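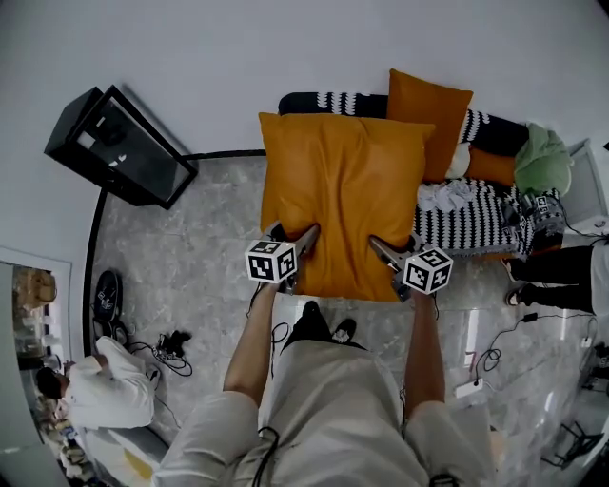 Wind blowing rain in around closed windows – normal??

Teixeira
12th floor rental, west side. Big storm came through in February and water was coming in along the bottom track of the living room window. Window was SHUT. Locked even. Towels down by 2 am, wrung them out till it got light. Landlord says all high floors do this in a bad blow. Do they? Another one forecast and I'd like to sleep this time.

Sorkinari
Sliding windows yes, ours did it every typhoon season. The track fills up faster than it drains and the wind pushes it over the lip. Look for the little slots on the outside edge, ours were packed with dirt and a dead moth. Old toothbrush, then pour a cup of water in and see if it runs out. Do it before the storm obviously, don't lean out. Still got a bit of water after that but one towel instead of six. Also tape doesnt help, just leaves goo.

Bramen
move the tv

Citgate
Agree on the slots, but check the rubber strip too. Mine had shrunk so there was a gap at the corner you could get a coin in. New strip was 30 dollars and the building paid once I sent them a video of the water comming in – take a video! Rolled up newspaper in the track works overnight if you're stuck. And bring everything in off the balcony, somebody's laundry pole went past my window last year.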